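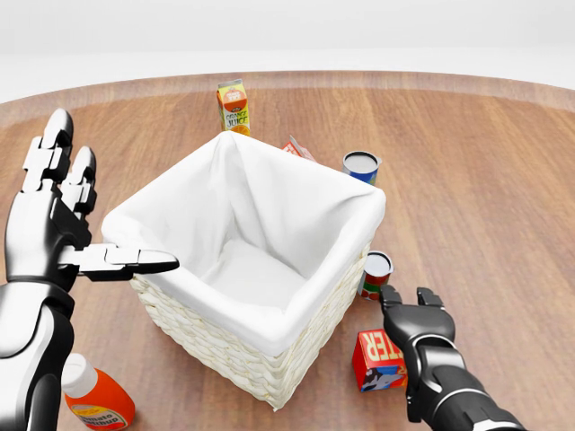
Grocery basket task: mixing two start layouts in one set?

tminhas
I'm collecting sim demos for a packing task. Goal is every grocery item in the lined basket, teleoperated, both arms available. I have 400 kept episodes from the first start layout and want to add more before training. Should I keep one fixed camera for the whole set, or vary it now?

hiwot_n
Vary it now. We trained on one view in the Prullach project and the policy fell apart when the camera moved a little. You can always filter later.

Cayetano B
I'd disagree at 400. Get the fixed view working first, so when it fails you know where to look. Add views in the second batch.

tminhas
Second view I was thinking of using, wider, with more of the room in it:
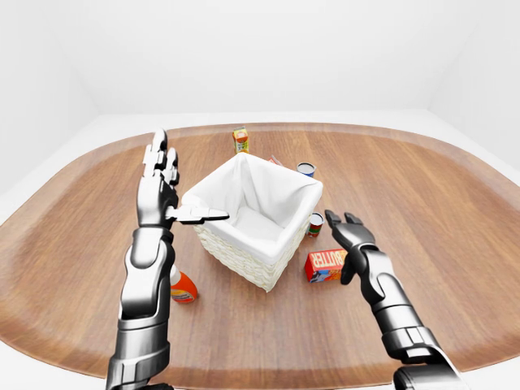 Wider view, basket still empty, butter box near the right hand.

shufenxu
The wide one is better for seeing both arms. My concern is the box behind the basket. You only get a sliver of it past the liner. If the operator sees only this view they will guess at the grasp, and the guesses end up in your data.

tminhas
Fair. I threw out 21 episodes in March for fumbled grasps. I didn't log which item it was.

shufenxu
Log it. Per item, per arm. It takes 15 minutes to add.

Cayetano B
Also decide which hand takes the ketchup and stick to it. Mixed habits cost us more than camera changes ever did.

hiwot_n
Not my experience. Our Miranda set had 2871 episodes with four operators who all did it differently, and it trained fine.

Cayetano B
At 2871, sure. He has 400.

tminhas
OK. I'll record both views on every episode from here, train on the fixed one first, and log failed grasps by item. Will post numbers when the run is done.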